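### 4.3 Beschaffung und Kostenplan der Tischzelle

Vorweg: Der Plan deckt nur die Zelle in Farkholm ab. Was in Pandden steht, läuft über einen anderen Topf und kommt in 4.4. Preise sind netto, Stand 12. Februar, ohne Fracht wo nicht anders vermerkt.

Ausgangspunkt war die Frage, was eine Zelle für Greifversuche mit Haushaltsgegenständen kostet, wenn der Arm schon da ist. Der Arm wurde aus dem Vorgängerprojekt Rono übernommen, buchhalterisch zum Restwert, und taucht in unserer Rechnung deshalb nicht als Anschaffung auf. Wohl aber als Wartungsposten. Das wird in vergleichbaren Anträgen gern vergessen, bei uns im ersten Entwurf auch.

Der eigentliche Tisch ist billig. Weiße Platte, Bohrungen, darauf Spielzeuggeschirr und Spielzeuglebensmittel, rechts ein kleiner Ofen (Abb. 4a). Die Objekte stehen im Plan als Verbrauchsmaterial. Stoff, Kunststoff, verschiedene Größen — das war für die Auswahl wichtiger als der Preis. Für Ersatz ist eine Pauschale von 181 Euro pro Jahr angesetzt, darunter fällt alles, was auf der Platte liegt, der Ofen nicht.
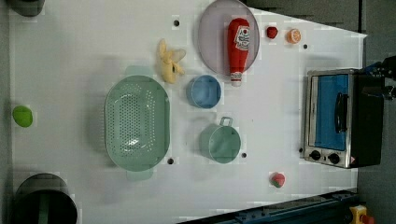 Der Ofen wird inventarisiert, eigene Nummer, eigene Zeile. Umständlich, aber die Verwaltung trennt nach Geräteart und nicht nach Nutzung. Wer so eine Zelle neu plant, sollte das vorher klären. Bei uns ist der Posten zweimal zurückgekommen, einmal wegen der Kostenstelle und einmal wegen fehlender Seriennummer auf dem Lieferschein.

Größter Einzelposten der Erstausstattung: Kamera samt Halterung und Leitungen für das Handgelenk, 939 Euro, Lieferant Sial. Vergleichsangebote lagen vor, eins davon günstiger, aber ohne Halterung. Mit Halterung dann wieder teurer. Die Lieferzeit wurde nicht bewertet, im Nachhinein ein Fehler. Der Vergabevermerk sieht dafür kein Feld vor, wir haben es für die nächste Runde von Hand ergänzt.

Zur Leitungsführung. Die Kabel liegen außen am Arm und hängen links in weiten Bögen, unten in Sockelnähe sind sie mit einem Clip gebündelt (Abb. 4b). Ein Schlauchpaket wäre die saubere Lösung. Steht im Plan, aber in der zweiten Priorität, hinter den Fingern. Begründung: Leitungen lassen sich einzeln tauschen, ein Satz Finger nur komplett. Außerdem braucht das Schlauchpaket eine Freigabe für die Zusatzlast am Arm, und die ist noch nicht beantragt.

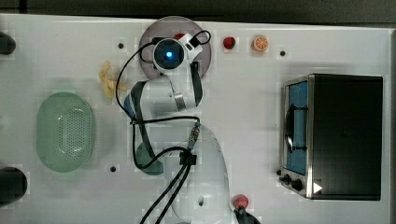
*Arbeitsgruppe Manipulation und Laborausstattung, Standort Farkholm*

Die Posten im Überblick, wie sie in den Antrag gehen:

| Posten | Priorität | Art |
|---|---|---|
| Kamera, Halterung, Leitungen | erste | Erstausstattung |
| Greiferfinger, Ersatzsatz | erste | Verschleiß |
| Wartung Arm | erste | laufend |
| Schlauchpaket | zweite | Nachrüstung |
| Objekte für den Tisch | zweite | Verbrauch |
| Zweiter Ofen | dritte | Reserve |

Die Obergrenze für die ganze Zelle liegt bei 3000 Euro. Darüber ist eine förmliche Ausschreibung nötig, so die Hausregel, und die kostet uns ein halbes Semester. Also wurde von oben nach unten gerechnet: erst die Grenze, dann die Posten. Methodisch nicht schön. Der zweite Ofen ist dabei rausgefallen, bleibt aber in der Tabelle, falls aus Pandden Restmittel kommen. Zusagen gibt es keine.

Abschreibung auf 5 Jahre, linear. Für den Arm selbst zu optimistisch, für Tisch und Ofen vermutlich zu vorsichtig. Getrennte Laufzeiten wären genauer, machen die Tabelle aber unlesbar, und der Fehler ist gegenüber den Wartungskosten klein.

Bleibt der Verschleiß an den Fingern. Hier ist die Datenlage dünn. Geplant wird mit einem Ersatzsatz pro Jahr, das ist eine Schätzung und nichts anderes. Bei weichen Objekten wie der Ketchupflasche aus Plüsch, deren Stoff sich zwischen den Fingern leicht wölbt (Abb. 4c), erwarten wir wenig Abrieb. Bei harten Griffen und Rändern mehr. Gemessen ist davon noch nichts, die Prüfung ist für September vorgesehen, dann wird der Posten angepasst.
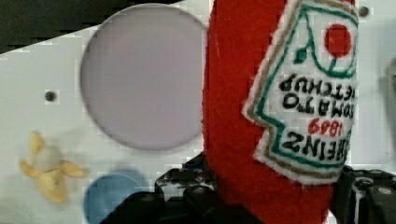
Ungeklärt ist ausserdem, wer die Kalibrierung nach einem Fingertausch bezahlt. Arbeitszeit steht bisher in keiner Zeile. Im Rono-Abschluss lief das unter Sonstiges, ohne Aufschlüsselung, für uns also nicht verwertbar. Wir führen ab jetzt Stundenzettel, getrennt nach Umbau, Kalibrierung und Fehlersuche. Ob die Trennung im Alltag durchgehalten wird — offen.

Noch zwei Punkte zur Übertragbarkeit. Erstens hängt die Rechnung am vorhandenen Arm; wer ihn kaufen muss, landet in einer ganz anderen Größenordnung und kann mit der Tabelle nur die untere Hälfte des Budgets planen. Zweitens sind die Preise von Sial Einzelpreise, Mengenrabatt wurde nicht angefragt. Für Pandden wäre das zu prüfen, dort sollen mehrere gleiche Zellen entsthen. Die Angebote liegen in der Projektablage, Vergabevermerk ebenfalls, die Wartungsverträge werden nachgereicht.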